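How Do You Buy a Robot Arm?

By Sena Ametepe

Have you ever saved up for something really big? I once saved for a bike, and it took so long that by the time I had the money the bike was too small for me (I bought it anyway, and my knees hit the handlebars all the way home).

My job now is a bit like that, only the thing I'm saving up for is a robot arm, and the money isn't mine. I work at the Hakcombe Workshop, where children come to build things, break things and find out why they broke. We'd like a robot arm to join us. I'm the person who has to work out which one, and what we can pay, and when. People call this "budgeting", and I promise it's more fun than it sounds!

Let's start with the money. A budget is just a plan for money before you spend it. You write down what you've got on one side and what you want on the other, and then you usually have to sit and stare at it for a while. We've got £2,218 saved up for this year. That sounded like heaps to me. It would buy an awful lot of crisps. It won't buy a new robot arm of the sort used in big factories, though, so we're planning to hire one from a firm in Lekville instead. Hiring is like borrowing a book from the library, except that you pay, and you get told off much more if you drop it.

The hire costs £2,000 for the whole term. Quick sum: £2,218 take away £2,000 leaves £218. Hooray, I thought, £218 left over for biscuits! Then I read the second page.

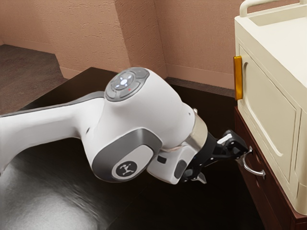 My second page was the list of extras, and it's the bit grown-ups forget to read too. When you hire an arm, the arm is only part of it. It needs something on the end to do the job, and that part has its own name and very often its own price. On a white arm like this one, the end part is a black gripper with two fingers, fixed on by a shiny metal ring, and the top finger is right up close to a drawer handle. A gripper like that is made for pinching and pulling. If we wanted our arm to pick up a sheet of paper lying flat on a table, we might choose a suction cup, which sucks things up a bit like a vacuum cleaner does with your socks. If we wanted it to draw, we'd need something to hold a pen. So before you pick the end part you have to know what the job is.

And what is our job? I asked the children in the Monday club and got some very good answers, including "feed the gerbils" and "do my spellings". We settled on opening a drawer and taking out a pencil. It's a small job, but think how many little jobs are hiding inside it. The arm has to reach the handle. It has to get hold of it, pull in a straight line, stop pulling, let go, move up and over, and come down on the pencil. Try doing it yourself in super slow motion and you'll see what I mean. Your hand does loads of clever things without asking you first.

Back to that list, then. The gripper we want costs £190 to hire for the term. Take £190 away from our £218 and we've got £28. Twenty-eight pounds! That has to pay for screws, pencils and a new drawer handle, as ours has been wobbly for years.

There's one more thing to plan, and it doesn't cost any money at all. It's practice. Before our arm arrives we want to try the job on a computer first, in what's called a simulation. You make a pretend arm and a pretend drawer inside the computer, a bit like a video game, and you let the pretend arm have a go. If it bashes into the pretend drawer, you start again and there's no bill for mending it. We're going to use a program called Nurnuvine, and I've already knocked over a pretend cupboard with it.

A pretend drawer isn't quite the same as a real one, mind you. Real drawers stick. Real handles wobble (see above). So we've planned 5 sessions for practising on the computer, and after that we'll try everything again with the real arm, very slowly, with a grown-up next to the stop button.

If you'd like to have a go at planning, pick a job at home that you'd give to a robot arm. Write down every little step. Then choose what should go on the end of the arm: fingers, a sucker, a hook, a sponge, whatever you like. Pretend you've got £2,218 as well, and see what's left when you've paid for everything. Bring your plan along to the workshop and pin it on the board by the door. The gerbil one is already up there.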